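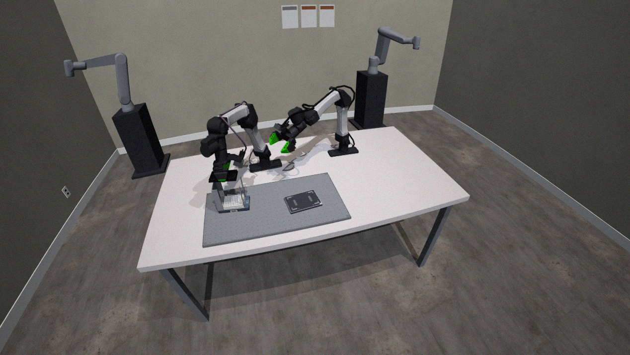
Pranus Dual-Arm Bench Cell

Safety notice and product information
Last updated October 23, 2022

The Pranus is a two-arm bench cell for small tray and plate handling. Both arms mount along the far side of the table and share the work area in front of them. Each arm carries a two-finger gripper with green finger pads.

Known fault: grip released after a protective stop

Units shipped with controller version 14 can open a gripper when the cell is restarted after a protective stop. The arm holds its position, but the fingers open before the operator confirms the restart. Anything held at the time will drop. Skurnum received the first report in February, from a lab that lost a full tray of samples. No injuries have been reported.

The fault affects the left and right arms equally. It does not occur after a normal power-down.

What to do

Check the controller version on the Status page of the pendant. If it shows 14, do not restart from a protective stop with a part in either gripper. Support the part, release it by hand with the arm power off, and clear the table first. Keep hands out of the space between the arm bases until both arms report Ready.

The corrected software is free and can be installed from a USB drive. Run the grip test afterward – it is under Service, Tools – and keep the result with the cell's records.

Finger pads

Replace pads after 3000 grip cycles, or sooner if they are torn or shiny. Worn pads can let a thin plate slip and will set off the stop described above more often.

Spares and service

Finger pads and wrist cables are stocked by Fimach. On-site updates are handled by Ó Dubhghaill. Have the serial number from the controller door ready when you call.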